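Kaufmann House Open Day: A Skeptic Goes to Clendenlow

The flyer promised "sixteen rooms of calm." I paid my $9 at the door in October, got a paper wristband, and went in expecting to be sold something. I was right about that. The Zustum people, who furnished the place, had price cards on nearly everything, including a dish brush.

Kaufmann House is a row home in Clendenlow that has been done over as a showcase for what Zustum calls "settled living." You walk through it in groups, mornings only, and a guide tells you how many minutes a day each room will save you. Our guide said the hallway alone was good for 65 hours a year. I asked where that number came from and was told it was in the brochure. It is in the brochure. There is no source in the brochure either.

The kitchen

Handsome, and I doubt anyone could cook in it. The spices were in matching jars with no labels. The drawers close themselves, slowly, so you stand there watching. A shelf unit by the window was marked $649, and when I leaned on it, it leaned back.

The snack demonstration took place here too. Each group got a tray of wrapped candy and a short talk on "mindful disposal," meaning that you should throw your wrapper away. I have been doing this since childhood without a talk.

The floor-level rooms

Zustum's big idea for the back of the house is that ordinary things should be left out where you can reach them. Fine. I can get behind that, and it costs nothing, though the brochure takes four pages to say it. The wastebasket was the one object all morning I would have taken home. It's blue plastic with slotted sides and a thick rounded rim, the same sort of thing my aunt had in her sewing room. It stood partly on a long patterned mat, all hexagons and flowers in teal, purple, orange and mustard, and there were crumpled red and orange wrappers in the bottom.

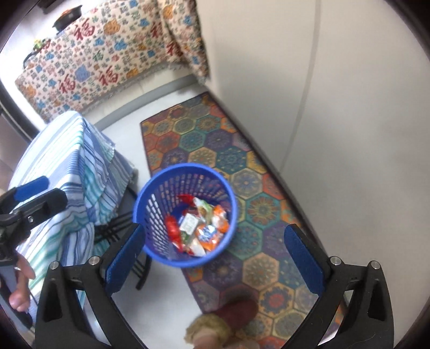
What it costs to be calm

The mat is busy enough to hide crumbs, a better selling point than the one on its card ("grounds the eye"). I don't know how it would hold up under a chair, and the guide didn't either. She offered to have someone from Jidorus, the flooring supplier, call me. I declined.

The pale floor beside it looked good. So does any floor with no kids or dog living on it. I'd like to see the same room in February, with boots.

Upstairs there are three bedrooms, all beige, and a closet with four shirts in it. If I owned four shirts my closet would look great too.

Should you go? If you live near Clendenlow and like looking at other people's cabinets, nine dollars is less than a movie. Eat first, skip the video in the front room, and park on the street, as the lot charges by the half hour and the tour runs long.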